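November, capsule bench, Prustwood

Started 9.40. Second run of the magnesium and lemon balm blend for Tostow. The first run came out light in the fill, so I went back to the sieve before touching the capsule machine.

Sieved the lemon balm extract again through the finer mesh. It had caked in the tub, worst near the lid. Whoever opens the next tub, please put the desiccant bag back in and press the liner down before closing. The magnesium was fine and went straight in.

Blended for 10 minutes, scraped down the sides, then blended for another 7. Took samples from top, middle and bottom. All three looked the same colour. Kept them back in labelled bags, in the drawer under the balance.

Fill weights on the first tray were still a touch low at the corners. Tamped twice instead of once and that fixed most of it. Third tray onwards I spread the powder from the corners inwards, and the weights came up level with the middle. I'd do it that way from the start next time.

Yield was 3,920 good capsules. Rejects were mostly split caps, with a few dented ones from when I had the plate set too high. Bottled 1,819 for Tostow, the rest are in the sealed drum on the lower rack with the batch sheet taped to the lid.

Disintegration check: the Matheson shells opened well inside the limit. The Rondiditz shells were slower and left a soft skin in the basket. They passed, but I don't like them for this blend and they cost more. Suggest we finish the open box on the plain vitamin C and not reorder.
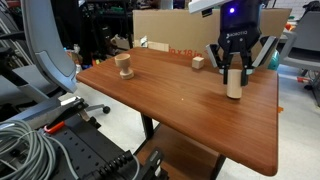 Table with the cherry-coloured top, lower shelf underneath.

Label wording. Tostow want "helps you sleep" on the front. We can't put that. Sent back the plain magnesium wording on tiredness and fatigue, with nothing claimed for the lemon balm. Waiting for a reply before any labels are printed.

To do
Order more of the 0 size Matheson shells
Clean the tamper pins properly, there is green dust in the holes
Repeat the fill weights on the drum stock after it has stood overnight

Stopped 16.15.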